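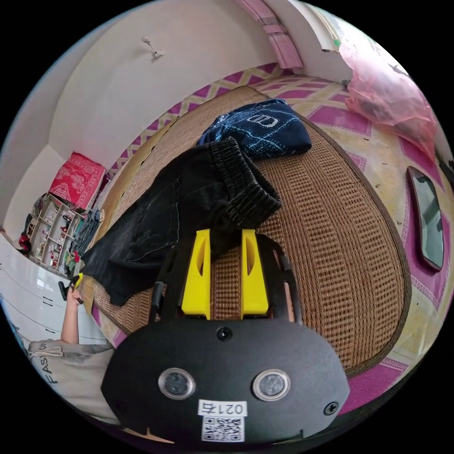

Woven mat with a darker border.

3. Hanging the airer

Right, this is the part people ring me about, so I've written it out longer than the rest. If you've skipped straight here, go back and read section 2 first, at least the bit on finding joists. The Plernedora is a ceiling airer on a rope, and all of its weight (plus your wet towels) hangs off two pulleys. Those pulleys need proper timber behind them. Plasterboard alone won't do, whatever sort of plug you've got in the drawer.

You'll want a pencil, a tape measure, a drill, a screwdriver, a cable and pipe detector, and a stepladder that doesn't wobble. A second person is a great help from step 6 onwards. I've done it alone and I swore a lot.

Caution: check for cables and pipes before you drill into any ceiling or wall. Kitchens and bathrooms are the worst for this, and lights often have cable running in places you wouldn't guess.

3.1 Fixing the pulleys

1. Decide which way the airer will run. It's easiest if it runs across the joists, as then you can move each pulley along to the nearest one. If it has to run along them, both pulleys go into the same joist and you've less choice about where it ends up.

2. Mark the two pulley positions. On the long model the end frames sit 176 cm apart and the pulleys should match that as nearly as you can manage. A few centimetres out either way is fine, the rope sorts it out. Much more than that and the frames start leaning in towards each other.

3. Stand underneath and look up before you drill anything! Open the cupboards, open the door, think about the light fitting. I once put one up beautifully in my sister's utility room and then found the tall cupboard wouldn't open past halfway.

4. Drill your pilot holes and check that you're getting wood shavings out, all the way. If you get white dust and then nothing, you've missed the joist. Fill it and try again to one side.

5. Screw on the double pulley at the end nearest the wall cleat and the single pulley at the far end. They look very alike in the bag. The double one has two wheels.

Note: the screws supplied are for a ceiling of ordinary thickness. If yours is old lath and plaster you'll probably need longer ones, so that enough of the screw gets into the joist.

3.2 Threading the rope

6. Lay the end frames and the wooden rails out on the floor, underneath where they're going to hang. Slide the rails through the frames and leave the same overhang at both ends.

7. Take one end of the rope up through the first wheel of the double pulley, across to the single pulley, and down to the far frame. Tie it off there.

8. Make a loop in the rope and pass it over the second wheel of the double pulley, or if you bought the Hinrichs cord kit, use the separate short length that comes with it. Bring it down to the near frame and tie that off too.

9. Get your helper to hold the airer level while you pull both lines snug. Adjust the knots until it hangs straight. This takes longer than you'd think, and new rope stretches a bit, so expect to do it again in a week or two.

10. Fix the cleat to the wall at about shoulder height. Keep it out of the reach of small children, and don't leave spare rope dangling. Coil it up and hang it over the cleat.

Caution: never let go of the rope with washing on the rails. Keep hold of it until you've got at least two full figure-of-eight turns round the cleat.

3.3 The first load

Start small. The long model will take up to 12 kg, spread evenly, and wet washing is a good deal heavier than it looks. Put a few T-shirts on first, hoist it up, leave it for the evening and then check that the screws haven't shifted. Jeans and towels can wait until the next wash.

Heavy things go in the middle, over the rails nearest the rope. Light things go on the outside. Dark clothes I turn inside out, mostly out of habit, and anything knitted I lay flat over two or three rails so it doesn't get those pointy shoulders. 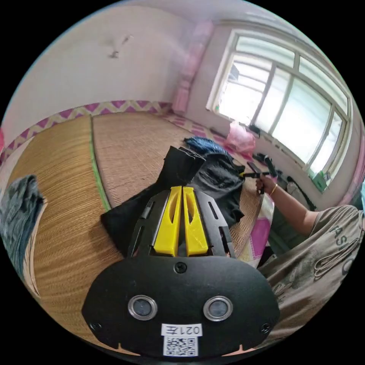
Veronika Halász wrote to say that the middle isn't always best for heavy things, and that in her kitchen a pair of wet jeans in the centre made both rails bow, so she now hangs one leg over each of two rails, close to an end frame, with something of similar weight at the other end. Fair enough, I've tried it since and I do the same with bath towels now.

Note: warm air rises, so things dry faster up there than on a floor rack, but the damp has to go somewhere. Open a window for a while or run an extractor. I keep my kitchen at 19 degrees in winter and a normal load hoisted after supper is ready to fold by breakfast, apart from waistbands and hoods.

3.4 If something isn't right

The airer tips to one side: the knots have slipped or the load is uneven. Lower it, take everything off and level it empty.

It squeaks going up: a rub of candle wax on the pulley pins. Don't use oil, it drips.

The rope jumps off the wheel: you're pulling from too far sideways. Stand nearer the cleat.

Pale marks on dark clothes: dust on the rails. Wipe them down with a damp cloth and let them dry before the next load.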